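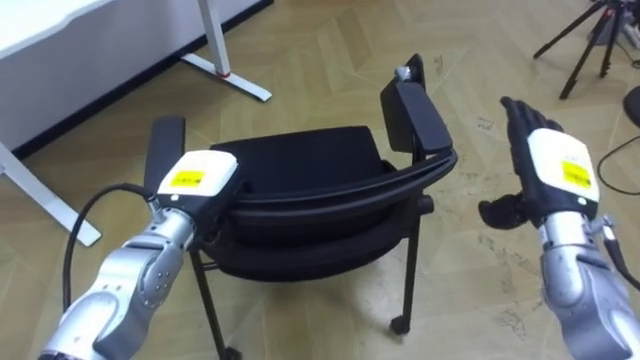

A black chair on the parquet.

Sitting Still: Notes from the Shared Floor

The Flerthorpe building has a new quiet-hours policy. It is four pages long, which seems like a lot of pages for "please keep it down." I have read all four so that you don't have to, and also because my ten o'clock call fell through.

Quiet hours run from 9 in the morning until noon. During that time phone calls go in the booths, speakerphone goes nowhere, and the kitchen blender is retired. The blender paragraph is longer than the fire paragraph. I asked Tharushi Khondokar at the front desk if this was deliberate and she said she only does the formatting.

The policy replaces the old system, under which people who wanted quiet sighed at people who didn't. It worked about as well as you'd expect. In January the mezzanine had a stretch where two tenants were communicating only through the thermostat. Kodikara, the tax people, moved down to the first floor over it and say they are much happier, although they now share a wall with the bike room and have started writing letters about the bike room. 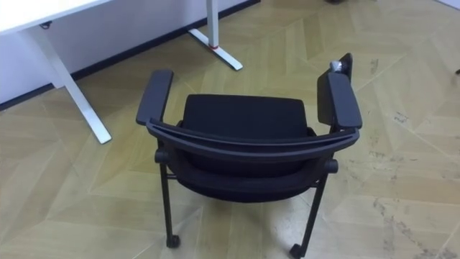
Hot desks are where the policy gets ambitious. A hot desk is yours until you leave it for an hour, at which point it is anyone's, and a sweater doesn't count as a person. Neither does a mug. I have held a window spot through a dentist appointment and a haircut on the strength of one cardigan, so I take this clause personally. Chairs get a line of their own: they stay with the desk they came from, and you may not wheel away the good one. Everybody knows which kind that is. Black, on casters, with a flat pad for each arm, the sort you can sit in through an entire budget meeting and still stand up afterward. If you have adjusted one to your own height, put it back where you found it. The policy does not say how you are supposed to remember where that was.

There was a comment period. Residents sent in 2,221 words of feedback, and I know this because Parveen Thambiah pasted all of it into one document and the document told her. She says 900 of those words came from a single person and concerned humming. The final text has been revised to include humming. It comes under "incidental sound," next to pen clicking and whatever it is that Bevel does on the second floor with the tape gun.

Eating at desks is still allowed, except for soup before noon. I could find no explanation for this anywhere in the four pages.
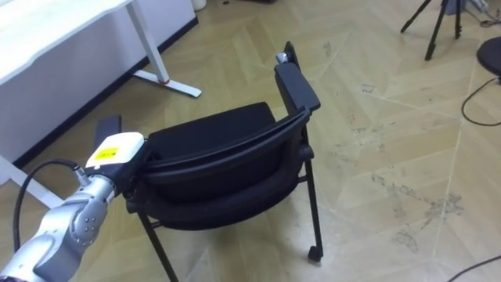
Enforcement is gentle to the point of being theoretical. A first offense gets you a card on your desk. A second gets you another card, in a different color. After that you are invited to a conversation, which can't be held during quiet hours, so if you only come in mornings you would appear to be in the clear. I mentioned this to Parveen and she wrote something down, so I may have ruined it for the rest of you.

The booths can be reserved through Flernivness, the app we all downloaded last year for the parking and then forgot the password to. Resets go through the front desk. Bookings are for half an hour, and the person waiting outside is allowed to knock once.

Copies of the policy are by the mail slots. Please take one and read it quietly.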